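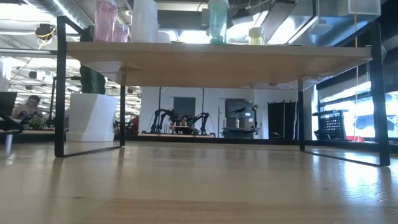
Informe de avance de octubre
Proyecto Kurar: brazo para ordenar envases en estantes
Taller compartido Louro
Para: fondo Dinura de pequeños montajes

Estimada Zoila Benavides:

Nos pidió un informe breve y sin adjetivos. Lo primero lo intentamos.

El brazo Kurar ya toma un envase de la mesa, lo sube al estante y lo suelta. Con la botella blanca opaca apenas tenemos quejas. Los envases translúcidos siguen siendo el capítulo triste: la estimación de profundidad los atraviesa y apunta a la pared del fondo, con una seguridad que ya quisiéramos nosotros al redactar presupuestos. El brillo de la mesa tampoco ayuda, sobre todo del lado de las ventanas. Compramos un mantel mate. Es feo y todavía no está probado.

Gastos. De los 3.000 euros concedidos, la mayor parte se fue en servos y en la fuente de alimentación. Tres servos salieron defectuosos y Dokelico, el proveedor, aceptó cambiarlos después de más de 20 correos, cuyo tono fue mejorando a medida que empeoraba nuestra puntuación. El estante es de tablero y armazón negro, y no se cargó al fondo.

Retrasos. La pinza nueva iba a estar lista en septiembre. La primera versión aplastaba los vasos pequeños y la segunda los acariciaba sin levantarlos. Estamos imprimiendo la tercera, con dedos más anchos y almohadillas de silicona.

Pendiente para el próximo periodo:
- Repetir las pruebas con mantel y con la persiana bajada.
- Fijar el estante a la mesa; ahora se desplaza cuando el codo lo roza.
- Recalibrar la cámara de muñeca.
- Terminar el manual de montaje, que hoy consta de portada e índice.

No pedimos ampliación de fondos. Sí pedimos tres semanas más para la entrega del manual, y agradeceríamos la respuesta antes de escribir el primer capítulo.

Un saludo,
El equipo de Kurar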